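Grout sealing, second attempt

The first coat of Fagerlund went on last August and lasted one winter. I put that down to my own prep. The label asks for a pH-neutral wash and a full day of drying, and I gave it a vinegar rinse and a lunch break. Vinegar etches cement grout, so the sealer was bonding to a chalky layer that came off with it.

This time I used the Iltent penetrating type, two coats, 4 hours apart. Coverage worked out at 235 square feet per can, against 200 with the old one. Application was by foam brush along the joints – slow, but there is far less haze to buff off afterward.

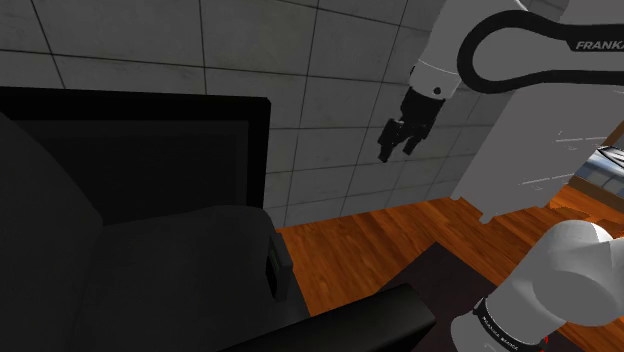
Folasade Ezeani wrote in to say that two coats is one too many on narrow joints, and that the second mostly sits on top and turns sticky. She may be right. I wiped mine down after 6 minutes and had no residue, but my joints are sanded grout, and unsanded takes up less.

The water drop test is still the only check I trust. Put a drop on the joint and wait. If the grout darkens, it needs more sealer. I repeat it every few months, always on the joints nearest the floor.
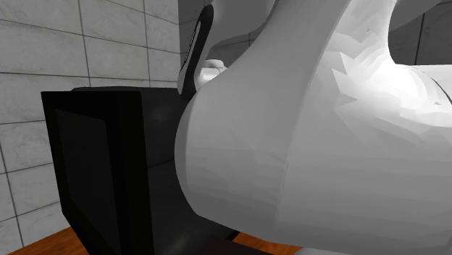
Pale gray tile meeting the darker wall at the corner.

Corners get flexible caulk, never grout, and caulk does not get sealed.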